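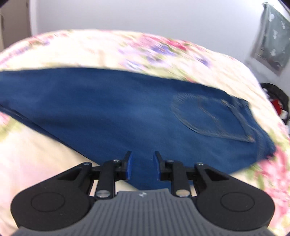

Brunach, abril

Quiénes somos

Kindlow enseña a doblar ropa. Dicho así suena a poco, y cuando abrimos el taller pensábamos lo mismo. Seguimos desconfiando de quien promete que un armario ordenado arregla la vida. Un armario ordenado sirve para encontrar los pantalones.

Damos clase en grupos pequeños, los sábados por la mañana, y se practica con prendas corrientes. Los vaqueros van primero: una pierna sobre la otra, la costura de la entrepierna hacia dentro y luego en tercios, empezando por el bajo. Hay métodos con nombre propio y libro a la venta que piden enrollarlos. Los hemos probado y en un cajón normal se desarman a los pocos días.
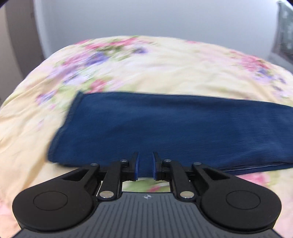
Tampoco creemos en las tablas de doblar ni en los organizadores de 400 compartimentos. Una cama hecha basta como mesa, aunque la colcha tenga arrugas. Lo que sí pedimos es alisar la tela con la mano antes de cada pliegue, cosa que casi todo el mundo se salta.

El curso completo son 2 sesiones y cuesta 100 euros, material incluido. No damos diploma. Tampoco vendemos cajas, perchas ni suscripciones, y si alguien las ofrece en nuestro nombre, no somos nosotros.

Estamos en la calle Lamont, 122, primer piso. Conviene escribir antes de venir, porque entre semana abrimos solo por las tardes.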